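Stirside workshop — bench and metal bin check, June
Checked by: Dehua Tang
Sheet: 67

1. Bin sits level and does not rock. PASS, just. It rests partly on the wooden tabletop and partly on the board at the left. I was told this is fine. I would like to hear it from someone who has leaned on it.

2. Rims free of burrs and sharp edges. PASS on the day. I ran a gloved hand along all of them. The last sheet also says pass, in the same handwriting as the ten before it, so make of that what you will.

3. Inside surfaces clean. FAIL. Back wall is stained, and the comment "wiped down" from Rirklow does not persuade me. 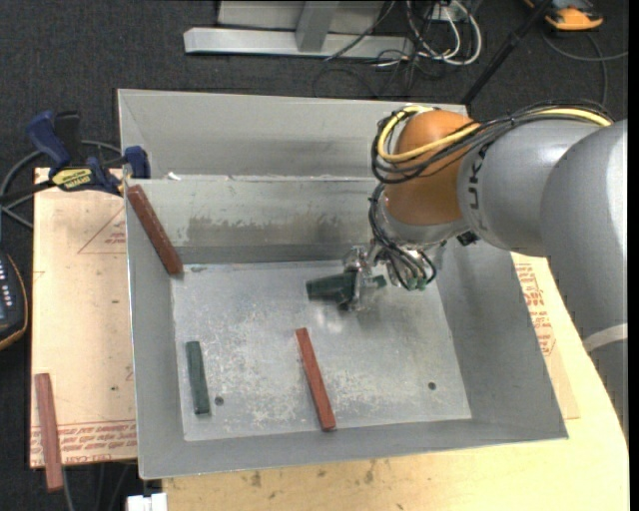
Item 3: staining on the inner back wall. Green block held over the bin floor.

4. Loose scraps removed. FAIL. Small white scrap on the ledge near the left corner. It would take a second to pick up.

5. Panels straight, no creases. COMMENT. Diagonal crease at the left corner of the upper rear panel. Wanthorpe say it came like that — no paperwork to show it. Record it and look again next time.

6. Cables kept off the bin edges. COMMENT. Clear when I looked, but I don't count one look as a check. Repeat at 10 am and after lunch.

Action: clean the back wall properly, clear the ledge, initial this sheet afterwards and not before.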